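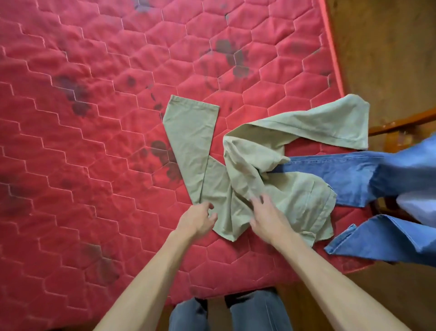 How to write a complaint letter to a store (that somebody will read)

So you found a mug or a T-shirt that makes fun of your family's heritage and you want it off the shelf. I've written two of these letters for our Sons and Daughters lodge now, and the second went a lot better than the first!

Step 1. Get the details down. Write the item number, the exact wording and the store where you saw it. My first letter just said "that awful apron," and Tatora Gifts wrote back asking which one (they had several, sigh).

Step 2. Find a person. I called the front desk and asked who handles the novelty line. Took me two minutes and a lot of hold music.

Step 3. Keep it to one page. Say who you are and how many of you there are — our lodge has 112 members, and the state has 3,372, so I put both in the first paragraph.

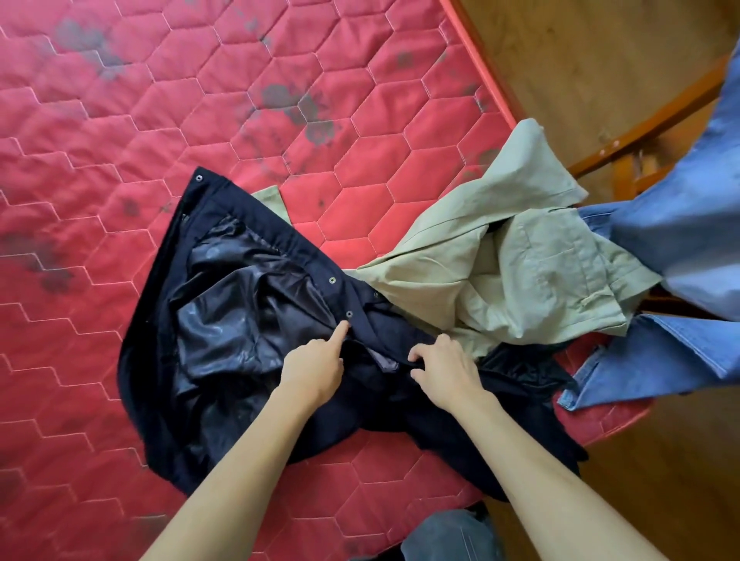 Dark navy jacket, lining side up

Step 4. Ask for one thing. I asked them to pull the apron before the December catalog went out. Catalina Bustos wanted to add an apology and a donation, and we argued over that one all through coffee hour.

Step 5. Collect signatures at an event. We got 887 at the heritage fair, mostly by parking the clipboard next to the pastry table.

Mail it, keep a copy, and call again if you haven't heard in two weeks.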